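# Shrinkage, part two: what the dryer does

Last month I wrote up the wash side of this. Several people asked about drying, and Nouhaila Radwan sent me three pages of notes from her years at a hotel laundry, so the second part is longer than planned.

Start with the fiber. Cotton swells across its width when it takes up water. In a woven cloth, a fatter yarn has to travel farther to get over and under its neighbors, and the only place it can find that length is in the cloth itself. The yarns pull closer together and the piece gets shorter. Most of this is called relaxation shrinkage: the mill stretched the cloth on the way through finishing, and the first few washes let it go back.

Tumbling adds to it. A towel laid flat to dry tends to hold some of its stretch through friction between the yarns. Agitation breaks that friction while the fiber is still damp enough to move. Heat mostly matters by setting how long the damp stage lasts and how dry the fiber ends up.

## How I measure

I mark each towel with a laundry pen, two points along the warp and two along the weft, 400 mm apart. The marks stay well clear of the hems. Hem thread is often polyester and does not move with the cotton, so a measurement taken edge to edge includes the puckering and tells you very little about the cloth.

Before measuring, the towel sits flat for 5 hours in the same room. Terry should be smoothed from the center with the side of the hand and never pulled at the corners. Italo Farina uses a glass plate to hold it down. I tried this and got a smaller spread on the weft, no difference on the warp.

Results after six cycles:

- **Hudec, tumble, high:** warp 376 mm, weft 391 mm
- **Hudec, line:** warp 384 mm, weft 394 mm
- **Eser, tumble, high:** warp 381 mm, weft 392 mm
- **Eser, line:** warp 386 mm, weft 395 mm

So 6 percent on the Hudec warp, tumbled, against 4 percent on the line. The warp loses more in every case, as expected, because that is the direction the mill pulls hardest. A square towel will end up slightly off square — worth knowing if you fold to fit a shelf.

I have not separated the effect of heat from the effect of tumbling. Delwyn Tawhiri pointed out that an air-only cycle would do it, and she is right, but on my machine that takes most of an evening per load. It is on the list for July.

## Line drying

A towel pegged by one corner carries its wet weight on the bias, where a weave is weakest against distortion. Peg two corners, or fold a hand's width over the line. Shake it first. The loops lie down while wet and stay down if nothing disturbs them, and this is the main reason line-dried terry feels stiff. Ten minutes in the dryer at the end fixes most of it with little further loss.

Fabric softener does not change the shrinkage figures in my tests. It does reduce absorbency on both brands. 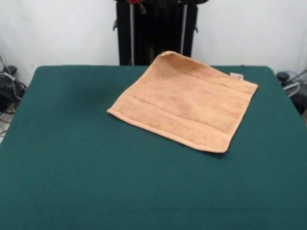
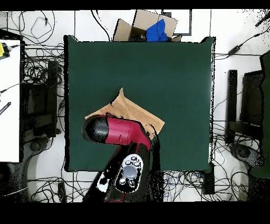
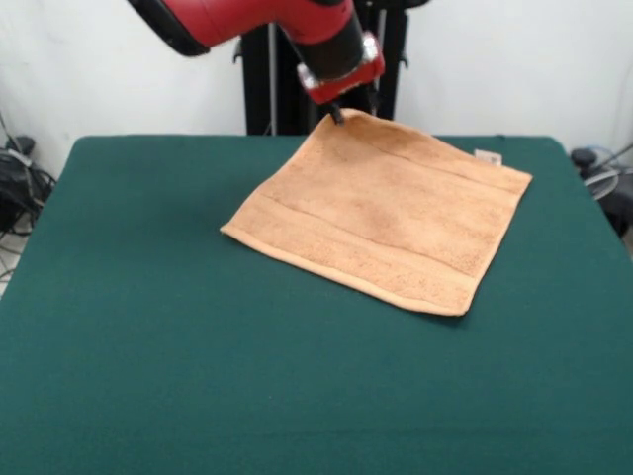
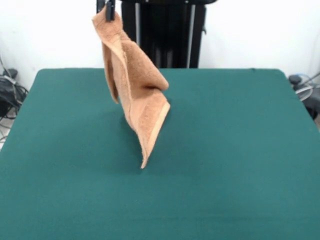

*Green covering on the table in all four; the last has the towel hanging by a corner.*

Part three will cover bath mats, if the Istcombe samples arrive.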